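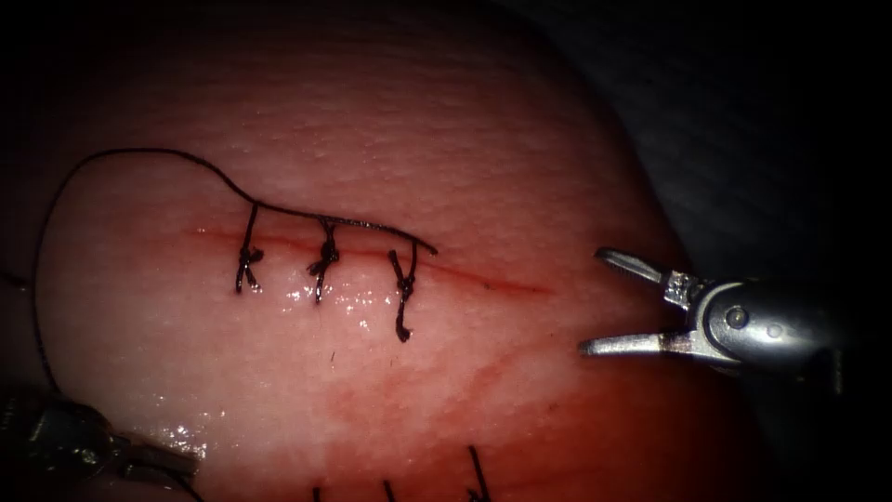

Suture Practice: Gallery

Posted 1 March 2021 by Torben Frerichs
Filed under: Skills Room, Suturing

This page goes with the bench exercises at the Hastach skills room. The exercise is the plain interrupted stitch on a domed tissue pad. It is the first one in the Thiele workbook and the one most people go back to. Notes are kept short. Full instructions are in the workbook, pages 20 to 40.

Interrupted stitches, dark thread on pink pad
Three stitches tied along the left half of a thin red cut. The right part of the cut is still open for more. Spacing is fairly even, which is the main thing to look for at this stage.

About the knots
The middle knot is bulkier than the one on the left. Compare the two before starting your own row. An extra throw adds bulk, and so does a throw that was not laid down flat. The workbook asks for a square knot, snugged until the edges meet and no further.

About the tails
The two tails on the left stitch are short. The stitch on the right is the longest of the three, with a tail that runs down to a small curl. Pick one tail length and keep to it along the row. Long tails get caught in the next knot.

About the long strand
A long strand of thread runs along the top of the knots and arcs away to the left over the pad. On the bench, check where the thread is lying before you place the next stitch. Lift it clear of the cut and leave enough slack to tie with.

About the pad
The pads are a soft pink dome with a fine texture. A dome is harder to work on than a flat pad, as the angle of the needle has to change along the cut. This surface is wet in places and has a reddish smear at the lower right. Short dark suture ends stand up at the bottom edge from another row. A pad can be used for several rows if the cuts are kept well apart.

Pads and thread
Pads are from Vurkach, order number 121. Practice thread comes on the Konent reels in the second drawer. Take one pad per person and write your initials on the tray label. Used pads go back on the tray, and needles go in the sharps box by the sink.

Room times
The skills room has places for 20 people. Bench space can be booked at the front desk in blocks of 40 minutes. The next set of exercises, on running stitches, begins in May. The workbook pages for that set start at page 54.

Previous gallery: Instrument ties
Next gallery: Running stitch, flat pad

Tags: interrupted suture, knots, practice pad, skills room

Leave a comment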